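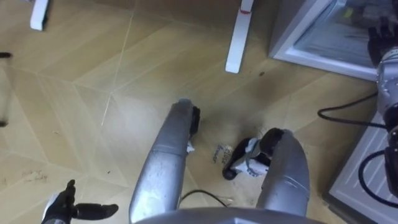 Re: [perngate-robotics] Sitting-down session, and what's left before the open evening

Thanks for the notes. Replies in line, with the list for the open evening at the bottom. Sorry for the length, but the last time I sent a short message three people brought a soldering iron and none of them brought solder.

> Hello all,
>
> I missed the last session and have heard two versions of how it went. One says Kamov sat on the floor for the whole evening and did nothing. The other says it was our best night since April. Could somebody who was there write it up?

Both versions are fair. Kamov was on the floor, legs out in front, and we were working on what the arms do while the rest of it stays put. You will remember that our plan for the term was walking. Our plan for the term is now sitting, with gestures. The Baptista group got the balance code to the point where it leans forward and stops leaning forward before it matters, and I would call that progress on any scale you like, provided the scale is a small one.

The left hand now opens on command and the fingers spread the way they should. The right arm will go up and hold. What we can't do yet is ask for both in the same script without the second one waiting politely for the first to finish, like two people at a door. If anyone understands the queue in the motion code better than I do (this is not a high bar) please put your hand up.

> Also, is the fridge corner really the best place for this? I thought we had agreed to use the big table.

We had. Then we remembered that the big table is where everybody's laptops, coats and crisps go, and that a robot falling off a table falls further than a robot already on the floor. So it's the floor by the fridge, on the diamond-patterned bit. I realise this puts the right hand rather close to the milk. For those who asked, no, it can't fetch you one. It can raise its arm in front of the fridge in a meaningful way.

> I'm slightly worried about cables. Last term somebody walked off with half the loom round their ankle.

A reasonable worry, and I know exactly whose ankle you mean, it being mine. There are still black cables looping about on the floor, one of them between the legs and a couple more over on the right arm side. My proposal is that we clip anything crossing the walkway before the visitors come in and leave slack at the hips and shoulders. Please don't pull them tight because it looks neater. We did neat in the first year and it cost us a connector.

> Who has been writing on the floor?

I couldn't possibly say. I will only point out that the handwriting is too faint to read with any certainty, so whatever vital measurement it records is safe from our rivals at Brudeck. Could we please use the whiteboard. We own a whiteboard. There was a raffle for it.

> Lastly, budget. Do we have any?

We have 800 from the college and 400 of that is already promised to replacement finger tendons and the spare hand controller. That leaves the other 400 for everything else, and someone has put in a request for 500. I admire the ambition. Could whoever it was come and see me with a list in order of how much you'd cry if you didn't get it.

For the open evening, still to do:

Give the legs a wipe. They are scuffed and dusty and there's grime on the floor underneath them. The scuffs can stay, parents like scuffs. The dust has to go.

Sweep the floor first, then wipe, in that order. We have tried it the other way round.

Check the white strap on the right leg's black end part, and bring more of the same width if you have it at home.

Print the sign. It should say what Kamov is and who built it, and it should not say "please do not feed", funny as that was.

Fix the demo script so that it runs from a single key. At present it takes 1692 lines and a person who knows which warning to ignore. The lines I can live with.

Doors for us at half past four, visitors at six. If you're on the Baptista side please bring the charged batteries back in the box you took them away in. If you're coming over from the Perngate Lane entrance, ring the bell twice, as it doesn't carry to the back room.

I'll send round the rota when I have more than two names on it. At the moment one of them is mine and the other is the robot's.

Club secretary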